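How to Write a Book Review When You Can't Remember the Middle

You finished the book at two in the morning, you loved it, and you told everyone at work to read it. Then you sat down to write the review and found you could recall the first chapter, the last chapter and something with a boat.

I've reviewed romance and the occasional mystery for long enough to have built a routine around my own bad memory. It takes me 60 minutes per review, not counting the time spent looking for my glasses.

Before you start reading

Put a bookmark in the book that you can write on. An index card is fine. On an e-reader, use the highlighter, but sparingly. I once highlighted 111 passages in Fonis, a perfectly nice small-town romance, and going through them afterward was the same as reading it again, only in the wrong order.

Write the main characters' names on the card as they turn up. Spell them right now and you won't have to spell them right later. Readers will forgive you for disliking their favorite author. They will write in if you leave the second "s" out of the hero.

While you read

Stop at the end of any chapter that gave you a feeling and write down the feeling. One word is plenty. My card for Girnix, a fantasy with far too many cousins, says "ha," "no," "NO," "fine," and "which cousin." That was most of the review right there.

Note the page where you first wanted to put the book down, and the page where you first couldn't. If they're the same page, you have an interesting book.

Writing the draft

Step 1. Write the setup in two sentences. Who wants what, and what's in the way. If you need a third sentence, it had better be a good cousin.

Step 2. Say what you liked and quote one line to prove it. Copy the line from the book. Do not trust your memory, which has already let you down over the boat.

Step 3. Say what bothered you. "The pacing was off" tells a reader very little. "They spend 7 chapters snowed in and the power never goes out" tells them plenty.

Step 4. Check for spoilers. My rule is that anything on the back cover is fair game, and so is anything in the first quarter. The back cover of Drurisano gave away the wedding, the groom and the weather, so I felt free.

Step 5. Decide who the book is for. Somebody out there wants seven snowed-in chapters, and you could make their October. 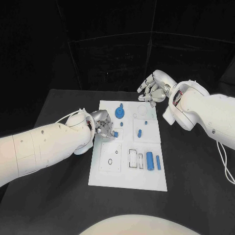

A blue block, a white board and two robot arms.

Giving it a grade

Grade last, after the draft is done, then read the draft again and see whether they match. Mine often don't. I gave Bergmann a B and then noticed I had complained for five paragraphs and praised the font. It's a C now.

Letting it sit

Leave the review overnight if you can. In the morning, take out one "compelling," both uses of "page-turner," and whatever joke you were proudest of. Read what remains out loud. Fix the sentence where you ran out of breath.

Then post it, and copy your card into a notebook before you recycle it. There's always a sequel, and you won't remember this one either.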